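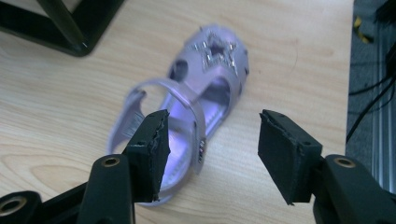 The quote from Wendeo came back at 57 thousand dollars for the arm, the controller and what they call an "onboarding package." I have asked twice what is in the onboarding package. The first answer was a brochure. The second was a phone call in which a cheerful man told me it was the part customers love most.

I do the budgets for a small returns business. Shoes, mostly, and a lot of kids' shoes, which come back in bags, in the wrong box, or one at a time. Somebody has to pick each one up, look it over and put it in a bin. Graciela Painemal, who owns the place, went to a trade show in July and came home wanting a robot to do it.

I'm not against robots. I'm against buying the robot first and finding out later what it can pick up.

So before any money goes to Wendeo we're spending a little on hand-held grippers. You squeeze them yourself, they have the same kind of two-finger grip the arm would have, and a camera rides along and records everything. The idea is that you collect a pile of pickups done by people and train from that. Celeste Huenchumán set up the table and has been working through the shoe types. I took a turn myself with a little purple sandal, star on the toe, rhinestones or sequins around the star, lying on its side. Do you grab the strap? The heel? I went for the heel because that's what I'd do with my fingers, but the strap makes a nice open loop and I can see the argument for it.

Now look at the Wendeo demo video. Every shoe in it is a plain sneaker, upright, facing the same way. I'd like to see it with a glossy sandal and sparkles. Glossy things are supposed to be hard on cameras, and I got a very long email about lighting when I brought that up.

Here's what I have in the spreadsheet so far, for anybody else pricing one of these:

Arm and controller, per the quote. Spare finger pads, which Wendeo lists as "consumable" with no price next to it. Ours look ragged along the edges, so I've put in a line for a steady supply. Table, stand, cables. Celeste's hours, which the sales people never count. Floor space, ditto. A service contract at 32 hundred a year, and I want to know what happens in year two.

Nullthorpe sent a lower number, but the gripper is extra and so is the software. Add them back in and they're 38 hundred under Wendeo — decent, but I was told it would be half.

Graciela wants an answer by the end of the month. What I've told her is 100 different shoes on the table first, sandals included, and then we ask both companies to run the same pile while we watch. Nullthorpe said yes. Wendeo is checking with somebody.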